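**Ticket 923: Lent devotional pages showing the wrong reading for the day**

Opened by: Ildikó Kiss, parish office, Szilágyi Street
Assigned to: Damilola Nnaji
Area: website, daily devotionals
Status: resolved, one item open

**Report**

Since Ash Wednesday the devotional on our home page has been a day ahead of the printed booklet. People who read along with the booklet in the morning are getting tomorrow's passage on the website. The email version is correct. I have compared both against the lectionary table and the booklet is right.

We have 30 households on the paper list who also use the website, and several have called the office. Please fix before Holy Week if possible, as the Maundy Thursday and Good Friday texts can't be swapped around.

The page I was looking at when I noticed is copied below as it shows on my screen.

> **Giving Up and Taking On**
> Lent devotional, written by Emese Fülöp
>
> 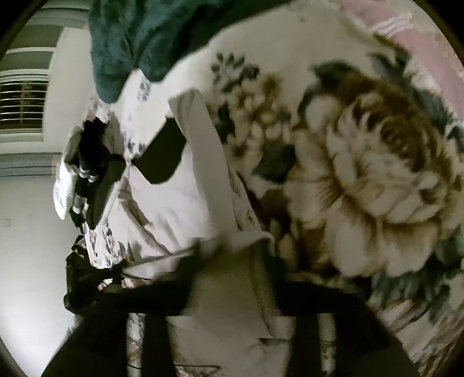 >
> *2 min read*
>
> Fasting in the Bible is usually joined to something else. In Isaiah 58 the prophet tells the people that the fast God wants is to share bread with the hungry and bring the homeless poor into the house. Going without food is only part of it.
>
> If you have given something up this Lent, look at what it has freed. It may be a little money or half an hour in the evening. Decide today where that will go.
>
> Reading: Isaiah 58:6-9
> Prayer: Lord, teach us to fast in a way that feeds someone else. Amen.

The booklet has this one on the following day.

**Log**

**8:40 a.m., Damilola Nnaji**
Confirmed. The home page picks the devotional by its position in the list, counting from Ash Wednesday. The email goes by the date typed on each entry. That explains why only one of them is wrong.

**9:15 a.m., Damilola Nnaji**
First guess was the Sundays. The forty days of Lent don't include Sundays, and our booklet gives Sundays their own short reflection outside the numbered days. If the site skipped them, the numbering would drift by one each week. Ildikó says it has been off by exactly one from the start, so this isn't the cause. Leaving the Sunday setting alone.

**9:50 a.m., Damilola Nnaji**
Checked the time zone in Dretedus (the program that runs our site). It is set correctly and the page changes over at midnight. Cleared the stored copies anyway. No change.

**10:30 a.m., Kinga Gulyás**
I loaded the entries in January from the file Emese sent. There was a cover letter at the top called "Before We Begin," meant for Shrove Tuesday. I put it in as an ordinary entry. Could that be pushing things along?

**10:45 a.m., Damilola Nnaji**
That would do it. The list starts with the cover letter, but the start day in the settings is Ash Wednesday, and someone has set the offset to 2 to get past the letter. It should be 1. With 2, the site skips the letter and also the Ash Wednesday entry (Joel 2:12-17), which never appeared on the home page at all.

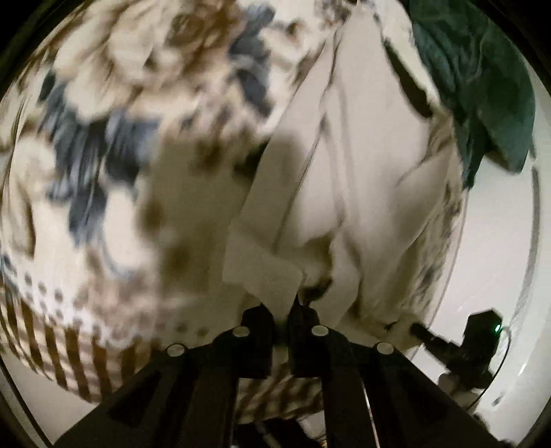

I could change the offset, but the same thing will happen next year if the letter is left out. Better to have the home page use the typed dates, the same as the email does. Trying that on the test copy.

**11:35 a.m., Damilola Nnaji**
Test copy is now correct for today, for Palm Sunday and for Good Friday (John 18 and 19). Easter Vigil has two entries on the same date, one for the service and one for reading at home. The site shows whichever was saved last. Emese, which one do you want?

**1:10 p.m., Emese Fülöp**
The one for reading at home. The service one has the Exodus reading in full and is too long for the home page. Please keep it in the archive so the readers can find it.

**1:25 p.m., Damilola Nnaji**
Done. Service version is hidden from the home page and kept in the archive. Change is now live.

**2:05 p.m., Ildikó Kiss**
Checked on the office computer and on my phone. Both match the booklet. I have called back the people who left messages.

**Still open**

The Ash Wednesday reflection was missed by anyone who only reads the website. Minttu Väisänen has asked whether it can be linked from the Lent page until Easter. Waiting for Emese to agree to the wording of the link.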